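Teardown of a Desktop Tower for Parts Reuse
Project report, Hestar workshop course
7/9/18

1. Purpose

The project looked at how much of a retired office desktop can be taken out whole and put back to use. The tower came from the Haderow surplus store in March. Two questions were set: which parts come out without damage, and how long a full strip-down takes.

2. Method

The side panel was removed and the case laid on its side so that all work could be done from above. Parts were taken out in a fixed order: add-in cards, hard drive, processor, memory, power supply, board. Cables were unplugged at the board end first. Each part was weighed on a bench scale and logged before storage. Screws were sorted by thread into 4 cups.

3. Results

The full strip-down took 45 minutes. The hard drive in its caddy weighed 477 grams. The caddy has spring tabs and needs no tools, which kept the drive step short. The power supply was the slowest part, mainly on account of its cable bundle, which runs close to the drive cage. Two cable clips broke and were logged as waste.

4. Handling of parts

Small parts were kept in a holder next to the case. Cards and drives laid flat on the bench tended to get covered by cables, and the first trial was stopped for that reason. The socket lever was closed again once the processor was logged.

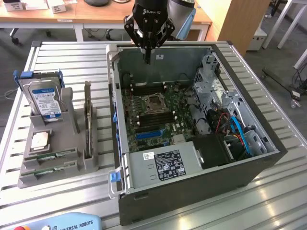 Why is the processor taken out before the board?
The board is held firmly by its screws while it is still in the case, so the socket lever can be opened without the board flexing.

5. Further work

The order will be repeated on a second tower of a different make. The log sheet needs a column for connector type. Memory modules have not been tested and are stored in antistatic bags.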